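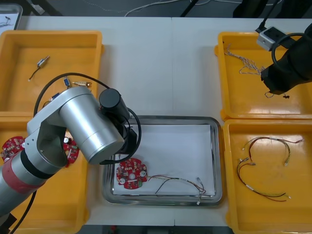 片づけの値段
「仕分ければ暮らしが変わる」と言う人たちに、変わった暮らしを見せてもらいに行った

玄関で靴を脱ぐと、まず靴箱を開けるように言われた。郊外の分譲マンションの三階、整理収納サービスWullanoがモデルルームとして使っている部屋である。靴箱には男物と女物の靴が並び、どれも踵がこちらを向いている。下の段に子どもの長靴が一足。傘は入っていない。傘はどこですかと尋ねると、案内の女性は少し考えてから、この家には傘を置かない設定なんです、と答えた。

雨の日はどうする設定なのか、とまでは聞かなかった。

片づけが商売になって久しい。収納用品を売る店があり、捨て方を説く本があり、資格を出す団体があり、ここ数年は「月額制」が加わった。毎月決まった金額を払うと担当者が家に来て、引き出しの中身を出し、分け、戻していく。Wullanoの基本コースは一回3時間で、用品代は別。申し込むとまず専用アプリに部屋の写真を送り、「散らかり度」の判定を受ける。私も自宅の食卓を撮って送った。判定は「要介入」だった。読みかけの新聞と、みかんと、爪切りが載っていただけの食卓である。

試しに、新聞をどけてもう一度送ってみた。やはり「要介入」だった。みかんもどけた。変わらない。最後に爪切りをしまって送ると、今度は「改善の余地があります」になり、その下に初回割引の案内が出た。何を送れば「問題ありません」と言われるのか知りたくて、モデルルームの写真を送りたい誘惑にかられたが、これは思いとどまった。あとで少し後悔した。

四つに分けるということ

Wullanoに限らず、この業界の手順はよく似ている。引き出しなり棚なりの中身を全部出す。出したものを四つに分ける。「使う」「使うかもしれない」「手放す」「思い出」。分けたら、使うものだけを元に戻す。残りはそれぞれの行き先へ送る。説明を聞いているあいだは、これ以上ないほど筋が通っている。

自宅の台所で、一番下の引き出しを使ってやってみた。出てきたのは、輪ゴムの束、弁当用の醤油差し、取っ手の外れた鍋蓋、栓抜き、使用済みの乾電池、未使用かもしれない乾電池、誰かの結婚式でもらった箸置き、何の部品だかわからない樹脂の筒。

栓抜きは「使う」に入れた。最後に使ったのがいつかは思い出せない。では「使うかもしれない」だろうか。しかし瓶のビールをもらったとき、うちにはこれしかない。使う頻度と必要の度合いは別のものなのに、四つの箱はその区別を聞いてくれない。箸置きは「思い出」か。くれた夫婦はもう別れている。思い出と呼ぶには気まずく、捨てるのはもっと気まずい。樹脂の筒にいたっては、正体がわからない以上どこにも入らない。捨てた翌週に、洗濯機の裏あたりから対になる部品が出てくる予感だけがある。

結局、「使うかもしれない」の山がいちばん高くなった。Wullanoの手引きによれば、この箱の中身は半年保管して、触らなければ手放すのだという。つまり半年のあいだ、家のどこかに「使うかもしれない」の箱を置く場所が要る。引き出しを空けるために、引き出しひとつ分の箱が増える。

手引きにはその解決策も載っている。保管用の箱は提携ブランドのDrormontから購入できる。

箱を買う話

Drormontの直営店は、駅ビルの六階の、以前は本屋だった一角にある。半透明の箱、布張りの箱、蓋が半分だけ開く箱、箱の中に入れる箱。いちばん売れているのは積み重ね式の引き出しで、一段3,000円だという。段ごとに買い足せるので、初めてのお客さまでも無理なく始められます、と店員は言った。無理なく始められるものは、たいてい無理なく増えていく。

私は箱が嫌いなわけではない。同じ寸法の箱が棚にぴたりと収まっているのを見れば、人並みに気分がいい。店内に三十分もいると、家にあるものが全部むき出しで恥ずかしいような気さえしてきた。あれはうまくできた店である。照明は低く、床は柔らかく、どの箱にもすでに何かが少しだけ入っている。タオルが二枚、とか、絵本が一冊、とか。いっぱいに詰まった箱はひとつも展示されていない。

だがDrormontの箱は、数年ごとに寸法が変わる。店員もそれは認めた。以前のシリーズとは積み重ねができません、と申し訳なさそうに言い、買い替えの下取りはございますと続けた。買い足せることを売りにした商品の、買い足せる期間に終わりがある。これについて広報に書面で質問したところ、「お客さまの暮らしの変化に寄り添った仕様の見直し」という返事が来た。暮らしの変化で引き出しの横幅が変わった人に、私は会ったことがない。

店を出る前に、客の様子をしばらく見ていた。若い夫婦が、米を入れる容器の前で長いこと相談している。米は袋で売っている。袋のまま置いておけばよいという考えも、この世にはある。夫のほうは明らかにそちら側の人に見えたが、買い物かごを持たされていた。

数字の出どころ

この業界の広告には「人は年間これだけの時間を探し物に費やしている」という一文がよく出てくる。時間の数字は広告によってまちまちで、注釈のあるものもあれば、ないものもある。

Wullanoのパンフレットには、サービスを利用した家庭では探し物が減り、家族の会話が増えた、とある。根拠は自社アンケートで、回答者は23人。質問票を見せてもらった。「サービス利用後、ご家族の会話は増えましたか」という問いに対する選択肢は、「とても増えた」「増えた」「やや増えた」「変わらない」である。減った、という欄がない。

減った家もあるだろうと思う。片づいた部屋では、物を出しっぱなしにした人間がすぐに特定される。我が家の場合、夫婦の会話のかなりの部分は、はさみをどこへやったかという話でできている。はさみの定位置が決まれば、その会話はなくなる。なくなって惜しいほどの会話かと問われると困るが、ほかの話題が自動的に湧いてくるとも思えない。

回答者の選び方についても聞いた。契約を続けている会員にメールで送り、返信のあった分を集計したという。やめた人には送っていない。送り先がわからないのかと尋ねると、わかるけれども送っていない、とのことだった。正直な会社ではある。

断っておくが、片づけで楽になる人はいる。取材で話を聞いたなかに、親の介護が始まって家中の書類を探し回る羽目になり、月額の契約をして初めて夜に眠れるようになったという人がいた。保険証券と年金手帳と印鑑が同じ場所にあるというだけのことが、どれほどありがたいか。その話は疑いようがなかった。ただ、その人が必要としていたのは書類の置き場所で、靴の踵の向きを揃えてもらうことは頼んでいない。基本コースには両方が含まれていて、片方だけを買うことはできなかった。

古道具屋の棚

Wullanoのモデルルームから歩いて行ける商店街に、Chmielewskaという古道具屋がある。読み方を店主に聞くと、前の持ち主がつけた名前で自分も自信がない、電話では「駅裏の古道具屋です」と名乗っている、と言う。

店は、ひと目でわかる程度に散らかっている。皿の上に皿があり、その上に蝶番の入った菓子缶がある。椅子の座面には電気スタンドが置かれ、電気スタンドの首に値札のない帽子がかかっている。通路は体を横にしないと通れない。片づけの専門家が見れば、入口のところで膝をつくだろう。

ところが、物を頼むと早い。真鍮の引き手で、ねじ穴の間隔がこのくらいの、と指で示すと、店主は奥の箪笥の二段目を開け、迷わずに三つ出してきた。ひとつは穴の間隔が合い、ひとつは色がよかった。どうやって場所を覚えているのかと聞いたが、要領を得ない。覚えているというより、置いたところにあるのだから、という返事だった。

そういうものかもしれない、と感心しかけて、少し警戒した。散らかった部屋にこそ秩序がある、という話もまた、だいぶ売り物になっている。机の汚い人間ほど創造的だという類の記事は定期的に出るし、それを読んで安心しているのは、たいてい私のように机の汚い人間である。現に、ついでに頼んだコーヒーミルの替えの取っ手は見つからなかった。店主は二十分ほど探し、確かにあったんだけどなあと言い、私の電話番号を広告の裏に書いて、それを皿の山の上に置いた。連絡はまだない。

最近の客層についても聞いてみた。三月は持ち込みが増える。引っ越しの季節だから、これは昔からだ。近ごろはそこに、箱ごと持ってくる人が加わった。半透明の、寸法の揃った、まだ新しい箱である。中身だけ引き取ろうとすると、箱もお願いしますと言われるらしい。店の裏にはそうして溜まった箱が積んであった。古いシリーズと新しいシリーズが混ざっているので、途中から少し傾いている。

半年後の家

サービスを使った家が、しばらくしてどうなるのか。これがいちばん知りたいことだったが、いちばん教えてもらえないことでもあった。Wullanoが紹介してくれた家は、どこも担当者が訪問した翌日だった。

そこで自分で探した。知人の伝手で、契約を終えて半年ほどになる家を二軒、見せてもらうことができた。

一軒目は、ほぼ元に戻っていた。食卓の隅に郵便物の山があり、本人いわく、山の場所まで前と同じだそうである。引き出しのラベルはそのまま残っていて、「文具」と書かれた段には文具と、風邪薬と、犬の首輪が入っていた。後悔しているかと尋ねると、そうでもないと言う。いっぺんきれいになったのを見たから、やればできる家だとわかった、それで気が済んだ、と。高い確認作業だとは思うが、本人が納得しているものを横から値切ることもない。

二軒目は、きれいに保たれていた。調味料は揃いの瓶に移され、瓶の底には詰めた日付が貼ってある。ただ、話を聞いていると、保つための手間がかなりのものだった。買い物から帰るたびに中身を移し、日付を書き換え、空いた袋をたたむ。週末の午前は見直しにあてている。楽になりましたかと聞くと、楽です、と即答したあとで、楽というか、やることがはっきりしました、と言い直した。この言い直しのほうを、私は信用している。

なお、この家には友人を呼ばなくなったそうである。呼ぶと物が動くからだという。

次の段階

Wullanoは秋から、上位コース「Clivitz」を始める。資料によれば、物の次は予定と人間関係を整理するのだという。手帳と連絡先を担当者と一緒に見直し、やはり四つに分ける。分類の名前は変えてあって、「育てる」「保つ」「見守る」「終える」となっている。

資料を読みながら、台所の引き出しのことを考えた。あの箸置きをくれた二人を、どこへ入れたらいいのか。年賀状だけの付き合いになった元同僚は「保つ」なのか「見守る」なのか。見守られていると知ったら向こうはどう思うか。説明会でその点を質問した参加者がいて、担当者は、相手の方に分類をお伝えする必要はありません、と答えていた。会場では何人かがメモを取っていた。

料金は基本コースの倍になる。説明会の参加者には、その場で申し込むと手帳カバーがつくという特典があった。手帳カバーはDrormont製で、既存の手帳とは寸法が合わないものが多いため、専用の手帳も併せて案内される。

私は申し込まずに帰った。帰りの電車で、もらった資料を鞄にしまおうとして、鞄の底に先月の説明会の資料がまだ入っているのに気づいた。その下には、古道具屋で買った真鍮の引き手が、包み紙のまま入っていた。穴の間隔の合うほうを買ったのか、色のいいほうを買ったのか、もう覚えていない。

引き出しの中身は、あれから台所の床の紙袋に移してある。樹脂の筒もそこにある。先週、瓶のビールをもらったので、栓抜きだけは出した。

（文・本誌編集部）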